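Library > Textbooks > Workshop Materials > Chapter 7

Search this book Go

Chapter 7. Edge-Glued Panels
July 29, 2021, Clilside Editorial Desk

A solid board 29 cm wide moves with changes in humidity, and most of the movement is across the grain. An edge-glued panel is built up from narrow strips joined along their long edges. Section 7.1 covers strip selection, Section 7.2 glue spread and clamp pressure.

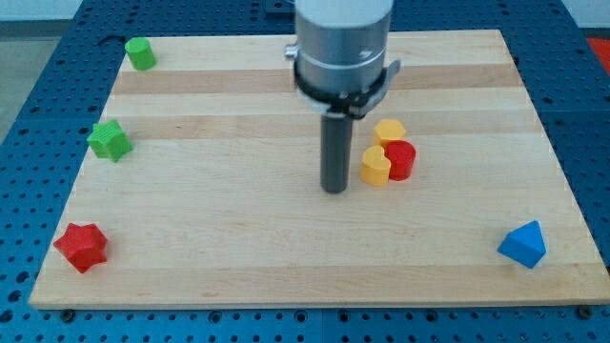 Strip color is graded before glue-up. Maple varies from near white to tan within one batch, and sorting adds to labor cost. The cutting board on the blue perforated table has pale strips with a few honey-toned bands among them, a mix accepted in utility grades. Color has no bearing on joint strength. The Prurkisen tables in Section 7.3 list clamp spacing for panels up to 70 cm long.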